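Counting failures properly

I spent most of August on one question: when a learned policy fails at taking a PC apart, how much of the failure is down to seeing badly and how much is down to touching badly? We had been arguing about it in the Buslow group for months without any numbers, so I stopped arguing and started labelling.

The work is disassembly. A desktop tower lies open on the bench and the arm has to get parts out of it. We call the policy Urkura, after nothing in particular. It was trained on 967 teleoperated episodes, and it takes in two views, one from the wrist and one from a fixed position beside the table. I ran 500 trials with both views, then the same again with the wrist view switched off.

Before this I had been sorting failures by final result only: part out, or part not out. That hides nearly everything. A grasp that misses a latch by a few millimetres and a grasp that lands on the latch but pushes it the wrong way both go down as "not out". Elango Rodrigues suggested marking the moment of first contact and giving each trial one label there and another at the end. It is slow work, but the labels are much easier to agree on.

The drive bays are where this matters most. The blue latches are easy to pick out by colour, but there is cable all through the case, and a finger that is nearly in the right place can still end up against a bundle of wires.

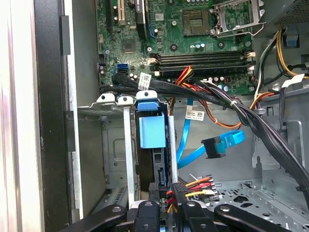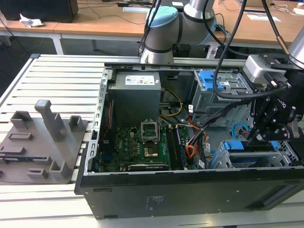
What the labels showed

With both views, most failures came after first contact. The fingers got to the right place and then did the wrong thing, usually pulling before the latch had let go. With the wrist view off, it swapped over. Most failures came before contact, and the commonest was stopping short above the drive cage.

So both sides of the argument were partly right, which was a bit annoying. The wrist view mostly fixes the reaching. It does very little for the pulling, and I doubt more pictures of any kind will help there -- the policy has no force input at all, and a latch that is half released looks much like one that is fully released.

I also tried changing how long the policy commits to each chunk of actions. Cutting it to 5 steps made the reaching better and the pulling worse, as it kept changing its mind halfway through. I have gone back to the longer setting for now.

Things I would do differently

I labelled everything myself, which is poor practice. Ndung'u has offered to relabel a random set blind, and I will post the agreement figure whether it is flattering or not.

All the trials used the same sort of case with the same sort of latch. I have no idea yet how far any of this carries over to screws or clips.

Next is adding wrist force as an input and repeating the both-views run. The labelling tool, Nulby, needs a tidy before anyone else could use it, but the label definitions fit on one page and I can send them to anyone who asks.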